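Print this page
E-mail this page

Shared workshop build group – minutes of the January meeting
6th January
Minutes taken by me, Lemlem Wubshet, on my phone and then typed up the same night with a bowl of soup, so forgive the spelling of anything technical.

Opening

We started late, which is my fault as much as anyone's, as I had the key and was still looking for parking. The minutes from last time were read and agreed with one change. I had written that the Verell controller was "dead" and it should have said "not answering on the second port." Fair enough. It's corrected now, and the person who asked for the correction knows who he is.

The agenda was the sorting build, money, the bench rules, the power problem on the back wall and any other business. We took power first so that people who only came for that could leave. Most of them stayed, and ate all the crackers!

Power on the back wall

The breaker has tripped twice since the holidays, both times with the laser's air pump and the heater going together. We talked this over for a lot longer than it needed. The upshot is that the heater moves to the outlet by the door and stays there, and the pump gets its own line when we can afford an electrician. Kassa, the shop downstairs, has offered to split the call-out charge with us if their lights get looked at on the same visit. Everybody liked that. I'm to write to them and say yes before they change their minds.

There was a suggestion that the arms were pulling too much and tripping the breaker. I don't think so, and I said so, maybe a little loudly. Both power supplies run off the other circuit. We agreed to put a meter on them anyway and settle it.

The sorting build (Plunard)

The big item. For anyone who missed the fall, Plunard is our name for the two-arm setup that is meant to sort the workshop's hardware back into its boxes, because we are all terrible at doing it ourselves. The name was picked out of a hat and I've grown fond of it.

Where we are: both arms are on the rail and both talk to the same computer, which is more than we could say at the last meeting. The left one had a wobble at the wrist that turned out to be a loose screw under the camera bracket. I spent two evenings rewriting the motion code before anybody thought to pick up a screwdriver, so please let me have that one in the minutes as a warning to others. It's tight now and has thread lock on it.

The right arm is still slow to home. It gets there, but it goes the long way around and you find yourself leaning back from it. We think the zero is off on the elbow. I'm going to redo the calibration from scratch and write down the steps as I go, as the sheet we have was written for the old gripper and half of it makes no sense anymore.

Cables took up a good chunk of the discussion. The hose on the left arm is zip-tied along the link and I'd like to leave it that way until we've settled on lengths. Others want proper clips right away. My worry is that we'll print a bunch of clips, then shift a motor cable and have to print them all over again. We agreed to wait until the calibration is finished and look again at the next meeting. In the meantime, please don't tidy the wires by the left base! I know they look bad. I know which one is which, and if they move I won't.

Then the question of what it should pick up first. There were people in favor of going straight to mixed washers, which I think is asking for heartbreak. Washers lie flat and the fingers we have can't get under them. My proposal was nuts and bolts only, black ones and silver ones, with a few on the floor of the cell at a time and the clear compartment box parked in the middle with its lid open.

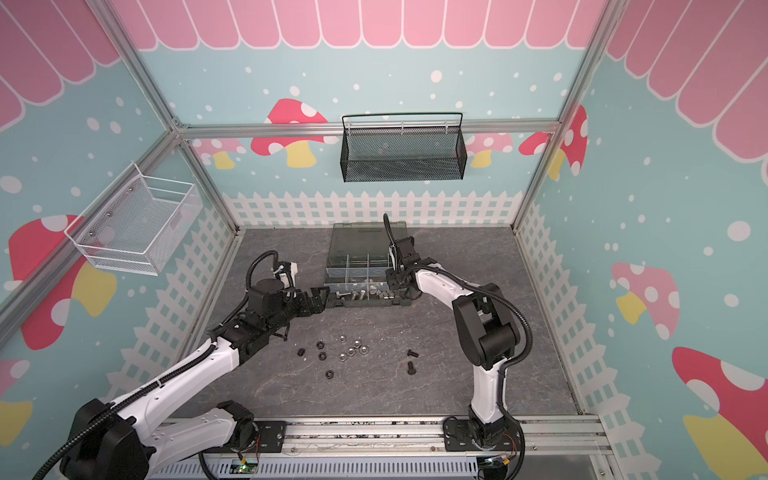 That was put to a vote and it carried, with one person holding out for washers on principle. We'll do silver first and bring in the black ones once the silver is going well. The gray floor panel stays for now. It was mentioned that the marble pattern could confuse the camera, and it might, but I'd sooner find out on the pieces we've got than spend money on a plain one we may not need.

On the grippers themselves, the Zesora fingertips are due this month. They're softer than what we have and should be better on small hex nuts, at least going by the samples we squeezed at the table. I'd like to try one arm with the new tips and leave the other as it is, so we can see the difference. Nobody objected, so that's the plan.

Somebody asked whether the two arms will hand parts to each other. Someday! For now they take turns, and the code won't let one move until the other says it has stopped. I want that to stay in place until I'm completely sure of the homing, and I'd ask people not to comment it out "just to see" – you know this has come up before.

The stop button moves to the front of the bench, where you can hit it without reaching past anything. That's getting done this week and I'm doing it.

Money

We have 740 in the build pot. The fingertips are already paid for and don't come out of that. The Verell controller, if we replace it, would be 200, and there was a long back and forth over whether it deserves another chance. We're giving it until the next meeting. If the second port still isn't answering by then, we buy the new one and the old one goes in the parts drawer with a label on it saying what's wrong (a readable label, please).

We'd like the pot to get to 1000 before we think about a third camera. Ideas for getting there were a repair evening, selling the spare shelving and raising dues. The repair evening was popular. Raising dues was not. I'll ask who can help on the night and come back with a list.

Bench rules

Short one. If you use the long bench, clear it when you go. If you're leaving glue to set, put a note on it with your name. The side cutters that went missing were found in the bottom of the scrap bin and are back on their hook.

We also agreed that the arms don't get run by one person alone in the building. I was the main offender here, so I voted for it with a slightly red face. Writing code against the simulator on your own is fine, and so is anything with the power off.

Any other business

The window over the sink still sticks. We're leaving it until spring.

A school has asked if a group of kids could visit and see the build. We all said yes in general, but I'd like Plunard to be doing something better than waving before we pick a day. I'll reply and suggest we talk again once the silver nuts are going in the right compartments.

The new bit set lives in the red drawer.

Things people said they'd do

Me: write to Kassa, move the stop button, redo the right arm calibration and write up the steps, put a meter on the power supplies, answer the school, get names for the repair evening. (I did notice how many of these are mine.)
Everyone else: move the heater, test the Verell's second port with a known good cable, price up the spare shelving, sort out a tray of silver nuts that are all the same size.

We closed when the heater went off. Next meeting same place, same time, and could someone else bring the crackers.

Print this page
E-mail this page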